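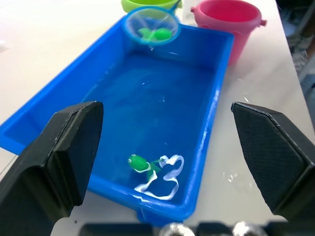
*The turtle in its blue tub.*

Rawan Kanaan did not believe in the wishing water, and she said so before she had her coat off.

"It's a tub," she said.

"It's a Skukano tub," said Afaf Semaan, as if that settled something.

Skukano was the village where Afaf's aunt had lived, up past the quarry, and according to the aunt the spring there could tell you whether a man was lying. You floated something small on the water, you said the thing he'd told you, and you watched which way it turned. Left was a lie. Afaf had brought 12 bottles of it down the hill in the back of a cab.

"And if it doesn't turn?"

"Then you wait."

Rawan had sold insurance for Wirholm for seven years and had heard better. A man once told her his piano had been stolen through a bathroom window. She sat down anyway. It was Friday, she had nowhere to be, and the question on the water was her own brother.

Najjar had written to say he was selling the house on Estia Street and would split the money evenly. Evenly was his word — he had underlined it.

"Say it out loud," said Afaf.

"Najjar is selling the house and I get half."

They watched. A truck went by outside and the window buzzed.

"It moved," said Afaf.

"A truck moved."

"It looked left."

"It was made looking left. It's a toy."

Afaf poured herself more tea and did not argue. She never did. That was how she had talked Rawan into the dance classes and, one awful January, the goat.

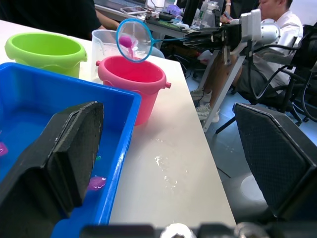
*Purple fish in the water, with a speck of green just beyond.*

"Try the fish," Afaf said. "My aunt always used fish for money."

"You said anything small would do."

"Anything small will do. Fish are better."

Rawan looked at the fish for a long time. She thought about the letter, and the price Najjar had named, and how he used to cut a cake when they were children. He let her choose first, always. Then he'd eat hers while she went to get a fork.

"I don't need water for this," she said.

"No," said Afaf. "But you didn't call him before you came here, did you?"

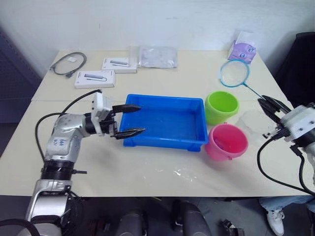

## The Call

He picked up on the third ring.

"Who's buying it?" Rawan asked.

There was a pause, long enough for a person to find a chair.

"A friend," said Najjar.

"For how much? And don't give me the number in the letter."

Afaf had gone to the sink and was running the tap very softly, so she could hear.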